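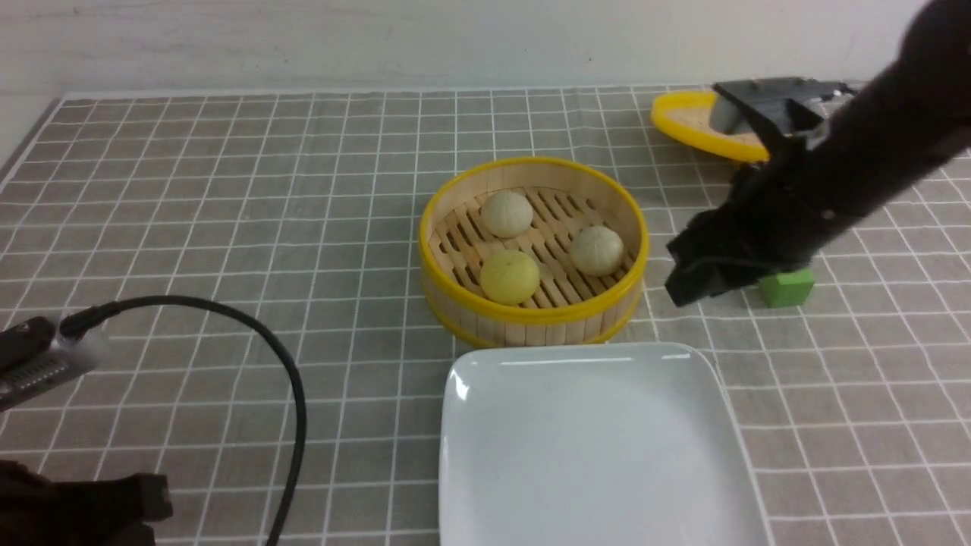 About Puvero

Puvero supplies tableware and steaming equipment to dumpling counters, canteens and small restaurants. The company was registered in Hallville by Fabrice Pons, who still approves each new item before it enters the catalog. Buying and stock are handled in Hallville. Orders for the northern accounts leave from the Putov depot.

The catalog holds 200 items in four groups: steamers and lids, plates, table linen, and serving tools. Steamers account for the largest share of reorders. A steamer basket wears out faster than a plate, so baskets are sold singly as well as in sets, and a lid can be ordered without its basket.

What we check

A steamer is checked for fit between basket and lid, for the spacing of the floor slats, and for the tightness of the bands. Slats set too far apart mark the underside of a bun; slats set too close hold back steam. Baskets with a colored rim are supplied with a lid in the same color, which makes sorting easier where several kitchens share a dishwashing area.

Plates are checked for flatness and glaze. A plate that rocks on a level table is returned to the maker. Square and rectangular plates go through the same test at all four corners, and the rim is felt by hand for chips – a small chip is easy to miss under bright light. 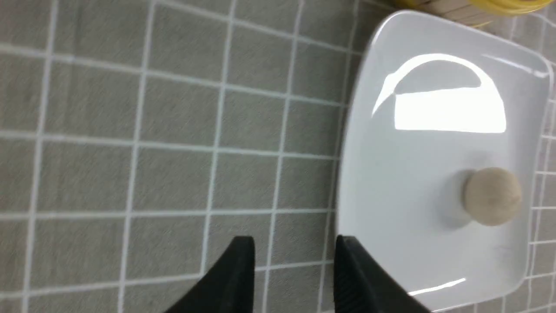 Page last changed: 09/07/2024

Gray cloth with a white grid and plain white plates with rounded corners are both in use on our tables. The grid helps staff set a plate square to the table edge, and it shows at once when a cloth has been pulled out of line. On a plain white plate, even one small beige ball is easy to find.

Orders and service

The standard delivery carton is Kwak pattern, with a folded insert between plates. Steamers are packed with the lid on and the basket upright. Cartons should be stored dry and opened within 17 days of receipt so that breakages can be claimed.

We currently serve 34 regular accounts. New accounts are opened twice a year, the next round being in October. Inquiries about discontinued rims and odd lids go to the Putov depot, extension 353. Please quote the item code from the base of the carton.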